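The Quiet Failures Are the Ones That Worry Me

By the editor of the Buckley Workshop Letter
Thursday, April 10, 2025

I have spent a good part of my working life around machines that pick things up and put them down again, and I still have a soft spot for them (my family would say too soft). So please take what follows as the grumbling of a friend. I think we are far too relaxed about grippers that let go without telling anybody.

We had a bad week at the Enden packing room this month. The cell there runs on a Vemow controller, and its job is as plain as they come: lift a soft item, carry it over, lower it into a box, go back for the next one. After a software update, the grip check began to pass whenever the fingers stopped moving. With a hard plastic part that would have been fine, because closed fingers on a hard part stop at a width you can measure. A stuffed toy or a knitted glove squashes down to almost nothing, and the controller could no longer tell a pinch of cloth from a pinch of air.

So the arm went on making lovely, confident trips with nothing in its fingers. Out of 500 cycles on that run, 166 were logged as good when the box had received nothing at all. There was no alarm and no red light, and the screen stayed a cheerful green for 7 hours. It came to light when a customer in Dindmont opened an empty carton and wrote us a very polite letter, much more polite than I would have managed!

Now, an empty carton hurts no one, and I have heard that said in our own break room. I don't agree that it settles the matter. The same check decides whether it is safe for a person to reach in and clear a jam. If the controller believes a finger is closed and holding when it isn't, or the other way around, somebody's knuckles are going to find out. We had 2 people reaching into that cell during the week, both of them trusting the green screen, and I have lost some sleep over it.

What I would like is fairly modest. Weigh the box after every drop, even with a cheap scale. Treat soft goods as their own kind of job, with their own test, and run that test again after each update, however small the update is said to be. And let the people who write these checks spend a morning working a gripper with their own hands, over a box, with something squashy in it. You learn very quickly how much your eyes and your fingertips are doing for you, and how little of that ever reached the software.

I know mornings are expensive, and I know the schedule at Enden is tight through the end of April. I would still give up the morning, and I'd bring the coffee myself.
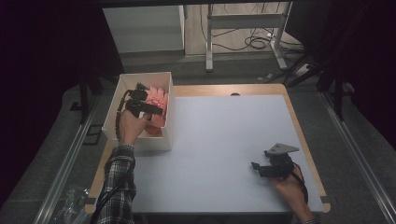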